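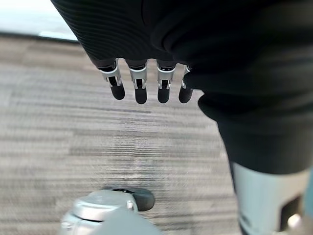

4 min read

My fall walk-through for the Stiton place, with my comments

I do this twice a year, once in September before the heat goes on and again in November when I can feel where the drafts are. A couple of you asked for my list, so I typed it up the way I ran it on 2020-09-20. OK means I'm happy, FIX means I bought something or need to, and WATCH means I'm being lazy until next time!

Smoke and carbon monoxide alarms

1. Upstairs hall smoke alarm. OK. Held the button till my ears rang. New battery anyway, they're cheap.

2. Downstairs smoke alarm. FIX. It chirped at me all through August and I kept fanning it with a dish towel (don't do that). Flipped it over and the date on the back was long past ten years. The replacement is a Butel, sealed battery, went up in 15 minutes including the time I spent hunting for the stepladder.

3. CO alarm by the bedrooms. OK. Vacuumed the vents with the brush attachment.

Electrical

4. GFCI outlets, kitchen and both baths. Kitchen is fine. The one in the small bath wouldn't reset until I pushed it really hard, so I'm calling that a FIX. An electrician can look at it when he comes for the porch light.

5. Extension cords. WATCH. I found 2 plugged into each other behind the desk, which is exactly what I yell at my relatives for. One's gone now. The other one stays until I move the desk.

6. Dryer outlet and plug. OK. No brown marks, no funny smell. And yes, I cleaned the vent hose, and yes, it was disgusting.

Living room

7. Space around the heat registers. OK. I like a good foot of clearance, and I get down on my knees and check with a tape measure, because things creep back over the summer.

8. Big furniture. Sit on every seat, lean back hard, listen for creaks. Run a hand down behind the cushions for coins, pens and anything sharp. With adjustable headrests, move each one through its range and keep your fingers out of the hinge side (ask me how I know). Then check that there's a clear path past both ends so people can get out in the dark. OK on all of it.

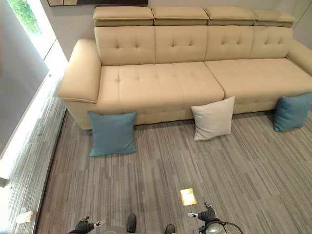

9. Window locks and blind cords. FIX. Locks are good. One blind still had an old looped cord, so I put up a cordless one from Stenavine. It cost me $27 and I wish I'd done it years ago.

10. Rugs. WATCH. The gripper pad under the hall runner has gone crunchy and slides a little if you come around the corner in socks.

Water and heat

11. Water heater. OK. Tap water ran at a sensible temperature, no rust around the base, and the relief valve pipe points down like it should.

12. Furnace filter. FIX, done. I'd written the size on the wall in pencil last year, so thank you, past me!

13. Main water shutoff. OK but stiff. I turn it all the way off and on again so it doesn't seize up. If yours won't budge, don't put a wrench on it, call somebody.

Outside

14. Handrails and steps. The back rail wobbles. Two longer screws should do it. FIX.

15. House numbers. You should be able to read them from the street at night. I parked across the road and the 224 was half hidden by the hydrangea, so that got a haircut.

16. Garage door reverse test. Kong opener, piece of 2x4 flat on the floor under the door. It touched the wood and went right back up. OK.

Still to buy: rug pad, rail screws, a second flashlight for the basement stairs.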